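Bamach makes small wooden goods for the table, the shelf and the playroom. The workshop started in June with one bench and a secondhand drum sander, and the range has grown to 108 items. All of them are cut, turned and finished in the same building.

## What we make

The catalog is split into two lines.

- **Plenent** covers flat work: serving boards, cutting boards, trays and frames. Edges are beveled or rounded, depending on the item.
- **Lu** covers turned and jointed work: dowels, pegs, rods, and the small pieces assembled from them.

Custom sizes are accepted in both lines. The longest board we can surface in one pass is 1,238 mm. Longer pieces are planed in two passes and take more time to quote.

## How a piece is checked

Finished work is laid out on a plain gray surface before packing. A neutral background makes grain, edges and recesses easier to read than a patterned one, and it does not shift the color of pale wood. Boards and rod work are often checked on the same table – the two lines share a finishing schedule, so they tend to arrive together.

For a board, the checker looks at the face, then the rim, then any recess. A round recess is tested with a gauge disk, which should drop in under its own weight and lift out without tilting. The groove around it is brushed and checked for torn fibers.

For rod work, the joints come first. Each one is turned by hand in both directions. A joint that moves is sent back to the bench and is not glued on the checking table. Rod ends are rounded before assembly and touched up afterward if the clamp has marked them.

The pale board with the circular recess and the jointed rods beside it show the two kinds of work side by side.

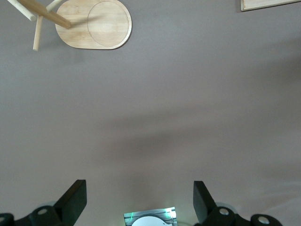

## Materials and finish

Wood is bought in small lots and stored indoors for at least 200 days before cutting. Moisture content is measured at delivery and again on the day of cutting, and both readings go on the lot card.

Color varies between lots. We do not stain pieces to match, so a reorder may come out lighter or darker than the original. If a close match matters, send the lot number with the order – it is printed on the packing slip.

## Orders and repairs

Trade orders are handled through Brasteck, our shipping and storage partner. The minimum is 335 pieces per order, and lines can be mixed. Single pieces are sold from the workshop counter.

Repairs are accepted on anything we made, at any age. Loose joints are reglued at no charge. Resurfacing a board is quoted after we have seen it, and the board will come back slightly thinner.

Page last revised 2022-09-17.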